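About the Stasley Street Workshop

We are a shared workshop where members build and run their own robots, and the biggest project in the building is an arm that works on old desktop computers.

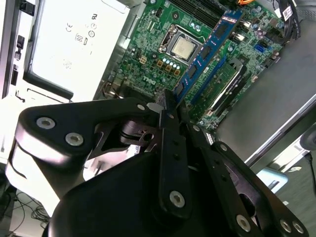
The gripper at an open Dell desktop, with the memory modules and processor in reach.

Who we are

The workshop was started by Olga Barrientos and Cristóbal Valdebenito. Olga repaired office computers for a living and had a garage full of them. Cristóbal had been building small arms at home from printed parts and had run out of table. They rented the back half of the old Zusetti upholstery shop, moved in one February, and put a notice up at the hardware store asking if anyone wanted to split the rent. The workshop now has 32 members. Most have day jobs that have nothing to do with machines.

We are not a company and do not sell robots. Dues pay for rent, power, filament and screws. Members own what they build unless they sign it over to the workshop.

The Brusard arm

Brusard is the name of the arm project. It began as Cristóbal's third home-built arm, and the base still has the plate he cut for it in his kitchen. The goal is an arm that can take usable parts out of a desktop computer and put parts back in: memory first, then cables, then cards. Taking a memory module out is mostly a matter of opening the clips and pulling straight. Putting one in is harder. The module has to line up with the slot and the notch has to be on the correct side, and then it needs a firm, even push. A person feels when it seats. The arm has to get that from motor current and from a small camera mounted close to the fingers.

The gripper is built on black linkage arms held with hex-socket screws. We picked that type of screw for the whole project so that one set of keys fits everything on the bench. Anyone who works on the gripper checks the screws before a session and again after it. If you find a loose one, tighten it and write it in the log, including which joint it was.

We are on the 4th version of the fingers. The first pair was too wide to get between a module and its neighbor. The second pair fit but bent under load. The third pair worked well on the bench and then hit the side wall of the case on the way in, which is how we learned to test inside a full chassis and stop practicing on bare boards.

How the work is done

Sessions are run by two people. One drives the arm or starts the program, and the other watches and keeps a hand near the stop switch. Every attempt goes in the log, including the ones where nothing useful happened. As of the last update to this page the log had 186 memory attempts in it. Roughly half of them were done by hand control, and the rest under the program.

A few rules apply to everyone using the Brusard bench:

Unplug the computer from the wall before the arm goes near it.
Do not open power supplies. If one is bad, it goes in the bin by the door.
Wear a wrist strap when you handle boards.
Take the drive out of any donated computer before it reaches the bench.
Put the keys back in the rack.

The computers

We work on used desktops that people and offices give us. Some are put back together and passed on, and some are kept as practice machines until the slots wear out. Different makers lay out the inside in different ways, so we like to get several of the same model at a time. If you have desktops to give, write to Olga first and tell her the make and model. Please do not leave them outside the door. We can't take monitors or printers.

Other projects

Members also have their own work going on. There is a plotter that cuts gasket paper, a feeder that sorts small screws by length, and a cart that follows a line of tape to the loading door and back. The Benítez bench, named for the family that gave us the lathe, is for metal work and has its own sign-up sheet.

Joining

New members come in for a tour and then a trial month. Dues are 80 dollars a month, and that covers bench time, storage for one bin, and use of the printers. You do not need to know how to program. You do need to finish the safety session before using the lathe or any powered arm. Cristóbal teaches it and will set a time with you.

Page last updated 2023-07-14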